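Ticket 131: remote access to pump station controller, suspicious logins
Status: Closed
Product: Ranex remote gateway
Site: Edberg water works, pump station 7
Opened: 15 March 2018

Original report

Hello. I am responsible for the control network at the Edberg water works. It is a small utility and I am the only person here who looks after the computers, so please excuse me if some of my questions are basic.

This morning I opened the login page of the Ranex gateway at pump station 7 and I saw a message that the maintenance account was locked. I did not use this account since August. In the log there are 30 failed logins during the night, all for the same account name, all from an address outside our network. The gateway should accept connections only from our office and from the contractor (Jafri, they service the pumps). So I have two problems. First, who is trying to log in? Second, why can they reach the login page at all?

The pumps are running normally. The operators see correct pressure and level on their screens. I have not restarted anything.

Firmware is the one delivered with the unit. I can send the exact number if you tell me in which menu I find it.

Reply from support

Thank you for the report. Please do not restart the gateway yet, the detailed log is kept in memory and you would lose it. Go to System, then Diagnostics, and press Export. The firmware number is printed in the first line of the exported file. Please also send us the list of allowed addresses from the Access page. If you can operate the station locally, we advise you to disconnect the outside line until we have looked at the file.

Customer update

I disconnected the outside line at the modem. The operators agreed, and one of them will drive to the station every few hours to read the values by hand. Export is attached, and also the access list.

I want to mention one thing which I noticed when I made the copy. The access list has 10 entries. I remember that I made seven. I compared with my paper notes from the installation and the three additional entries are not there. Two of them look like addresses of Jafri, because they begin the same way as the one I know. The third is not an address but a whole range, and it is a very large one. If I understand it correctly, this entry allows almost everybody.

Reply from support

You understand it correctly. With this entry the access list has no effect. We see in the export that it was added from the maintenance account, from an address belonging to one of the first two additional entries. Please ask Jafri whether one of their technicians made this change.

From the log we see no successful login from the outside address. All attempts ended at the password. The lock after repeated failures did what it should do.
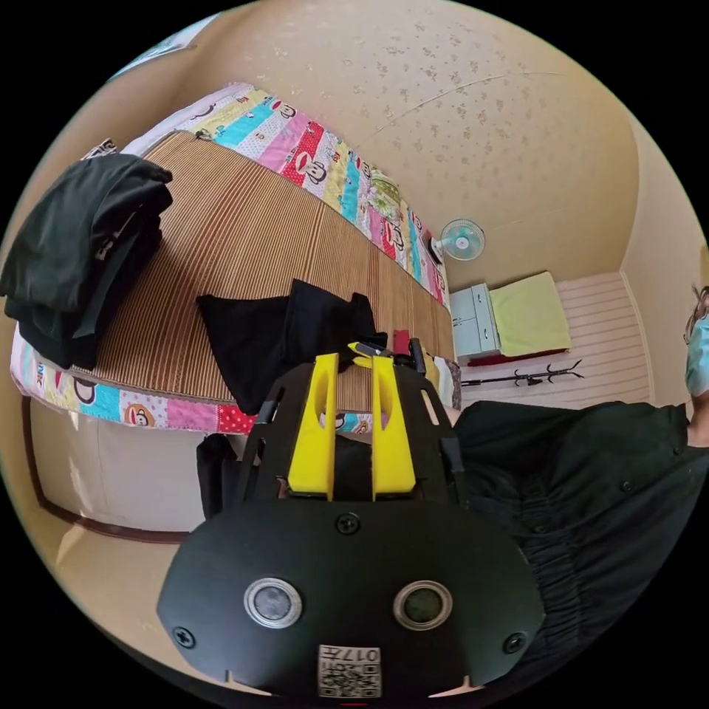
Please do the following steps in this order:

1. Remove the range entry and save. Do not remove the two Jafri addresses before they answer you.
2. Change the password of the maintenance account and of your own account.
3. Export the configuration and compare it with the backup from the installation.
4. Install the firmware update, link is in your customer area. The unit restarts by itself at the end.
5. Connect the outside line again and try to open the login page from a mobile phone which is not in your office network. It should not open.

Customer update

Jafri called me back. It was their technician. He was changing the remote software from the old one to Skireo, and Skireo did not connect from his hotel, so he opened the range for a test and forgot to close it. He did not tell us. They apologized and will send a written statement, which I need for my management.

Steps 1 and 2 are finished. In step 3 I found one difference more: the time server setting is empty. Can this come from the attack? The clock of the gateway is seven minutes late.

Step 4 did not work. The update stops and shows "Package not accepted". I tried two times with the same result.

Reply from support

The empty time server is not from the attack. In your firmware this field is cleared when somebody saves the Network page without filling it again, and the log shows the technician saved this page. It is corrected in the update.

The message in step 4 has to do with the clock in many cases. Please enter the time server, wait until the status is green and try again. If it still fails, download the package a second time and compare the checksum with the one in the customer area.

Customer update

The clock was not the reason in my case. After it was green I had the same message. Then I compared the checksum and it was different - the proxy in our office had cut the file before the end. I downloaded it at home and carried it on a clean USB stick, and the update went through at the first try. Maybe the message could say that the file is incomplete. It would have saved me an evening.

Step 5: from the mobile phone the page does not open. From the office it opens. From Jafri it opens through Skireo, but only with the one address which was on my original list, so I removed the other two and they agreed.

Two questions before we close. Is it possible that the gateway sends an e-mail when somebody changes the access list? And can I give the contractor an account which cannot change it?

Reply from support

Both are possible after the update. For the e-mail go to System, Notifications, and select "Configuration changed". You need a mail server which the gateway can reach. For the contractor create a new user with the role Service. This role can read values and restart the connection, but it does not see the Access page. Then disable the maintenance account completely, because its name is the same on all units and this is why it is tried first.

We have forwarded your remark about the error message to the developers.

Customer update

Service user is created and Jafri tested it. Maintenance account is disabled. The notification e-mail arrives, but it goes to the spam folder. I will solve this with our mail provider, it is not your problem.

I checked our other stations also. They have the correct access list, but all of them still had the maintenance account active, so I disabled it there too. You can close the ticket. Thank you for the patience.

Ticket closed by customer.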